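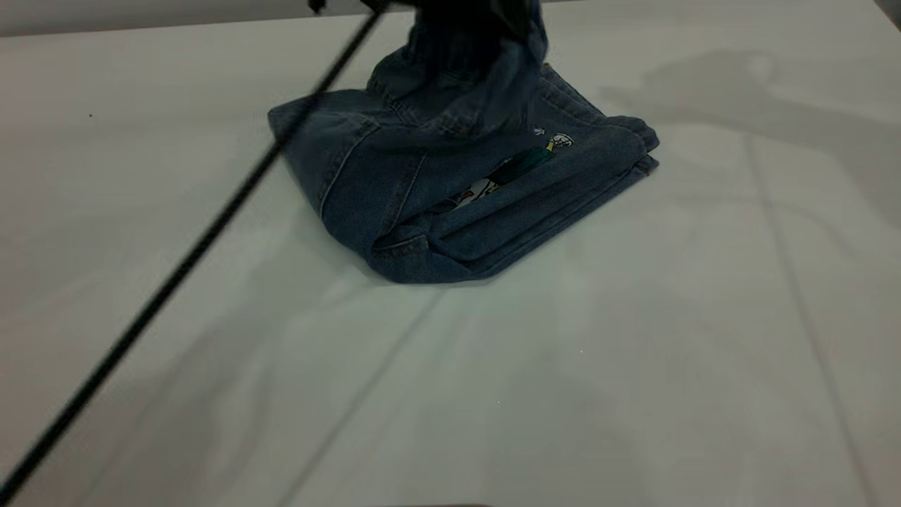
Kedico Household Automation Program
Update thread, 30/10/2026

1/ The Kedico Household Automation Program is publishing its position on a question we receive from housing providers, laundries and members of the public: can a machine do ordinary chores yet? Our answer in this thread covers laundry, dishes, floors and shop stockrooms. The full report will follow in February.

2/ Our short answer is that machines can now do parts of many chores, and can do very few chores from start to finish without a person nearby. The difference matters to anyone planning a budget or a work schedule.

3/ We define a chore as complete when the result can be used with no further handling. A shirt that has been folded but must be refolded before it goes in a drawer counts as a failed attempt. A plate that has been placed in a rack but must be turned around counts as a failed attempt too.

4/ Under that definition, our teams logged 2746 attempts during the current program year. Of these, 1433 were complete. The remainder ended in a result that a person had to correct, or were stopped by the supervising operator.

5/ We ask readers not to quote the overall figure alone. It combines easy tasks with hard ones, and the mix was chosen by us. A household with a different mix would see a different result.

6/ Laundry accounts for the largest share of the attempts. Towels and pillowcases are the easiest items we test. They are flat, they have four corners, and a small error in one fold can usually be absorbed by the next.

7/ Jeans are among the hardest. Denim is heavy and stiff at the seams, and it stacks up fast. Once a pair has been folded into a compact bundle, there are several layers of cloth on top of one another, and the gripper must take hold of the right one.

8/ Picking up one layer and picking up two can look much the same to an overhead camera. When the upper layer is pinched and raised, the cloth gathers into a peak and hides whatever is beneath it. An operator standing at the table has the same difficulty, but can feel the thickness between two fingers.

9/ Pockets, belt loops and waistbands add to the problem. A pocket opening is an edge, and a system trained to look for edges will sometimes take the pocket lip for the hem. Embroidery and patches can also confuse the estimate of where one panel ends and another begins.

10/ We are asked why we do not simply test plain garments. The reason is that people do not own only plain garments. Our test wardrobe includes decorated, faded and frayed items, and it will continue to do so.

11/ Fold quality is graded on outline, thickness and stability. A bundle with one sloping side may still pass if it can be stacked. A neat rectangle that springs open when lifted does not pass.

12/ Speed is recorded separately. We do not consider it the main obstacle at present. A slow machine that finishes the job may be useful overnight in a building laundry. A fast machine that needs correcting occupies a worker who could have folded the item by hand.

13/ On dishes: loading a rack with matching plates is now dependable under our test conditions. Mixed loads are less so. Tall glasses, lids and flatware remain the leading causes of stopped attempts. We do not currently test sharp knives.

14/ On floors: we regard routine vacuuming of a clear floor as a solved chore. Clearing the floor beforehand is a separate chore and is not solved. Many of the complaints forwarded to us about floor machines concern the second task and not the first.

15/ On beds: we have ended testing for this year. Fitted sheets produced too few complete attempts to support any finding, and we prefer to say so plainly.

16/ On shop-floor work: our partner Ruddock hosts trials in a working stockroom. The chores are restocking boxed goods, breaking down empty cartons and returning misplaced items to the correct shelf.

17/ Restocking boxed goods gave the strongest results of any chore in the program. The boxes are rigid, they are labeled, and the shelf positions are known in advance.

18/ Returning misplaced items gave much weaker results. The machine must identify the product, find its place and judge whether there is room. Stockroom staff told us that they make a fourth decision as well, namely whether the item is fit to sell. We had not written that step into the test. It has now been added.

19/ Folded clothing on display tables is the point where the home and shop programs meet. Customers unfold garments all day, and staff refold them. Ruddock asked us to treat jeans as the first item for this trial, as they take up the most table space in its stores.

20/ Two software packages were used this year. Zarkex plans the arm's movements. Brerkik selects the grasp point on cloth. We changed neither package during a test block, so that results within a block can be compared.

21/ Brerkik was retrained once between blocks, with added examples of thick, multi-layer bundles. Results on jeans improved after the change. Results on thin cotton fell slightly. We will publish both sets side by side.

22/ Test conditions. Each garment is handled on a pale, plain tabletop with steady overhead lighting. This is a favorable setting for a camera. A patterned bedspread in a dim bedroom is not, and we have no results to offer for that setting.

23/ Shadows deserve a mention. The arm casts one over the work as it moves, and a soft shadow on white cloth can resemble a crease. Denim is less affected, owing to its darker color. White shirts are affected the most.

24/ Supervision. Every attempt is observed by a trained operator with a stop control within reach. One operator supervises one station. We have been asked to model one operator for 8 stations. The present rate of stopped attempts does not support that model.

25/ Employment. We have been asked whether this work will replace laundry or stockroom staff. Our evidence does not allow us to answer for the long term. In the trials to date, no position was removed and the time staff spent on correction was paid as ordinary work.

26/ Guidance for housing providers: we do not recommend purchasing a general-purpose household machine on the basis of current results. Providers with a central laundry may wish to consider a limited trial with towels and bed linen.

27/ Guidance for retailers: begin with boxed goods. Keep a written record of every correction made by staff, including those that take only a moment. Short corrections were the item most often left out of the logs we reviewed.

28/ Guidance for households: a floor machine remains a reasonable purchase. Claims that a product "does the laundry" should be read closely. Ask whether it sorts, washes, dries, folds and puts away. These are 5 separate chores, and we know of no product in our program that performs all of them.

29/ Next steps. The coming test period will cover jeans, hooded sweatshirts and mixed baskets. The grading sheet will be released with the February report so that other groups may apply it to their own equipment.

30/ Organizations that wish to submit garments or propose a chore may write to the program office through the contact form on our profile page. Proposals should state what a finished result looks like and who will judge it.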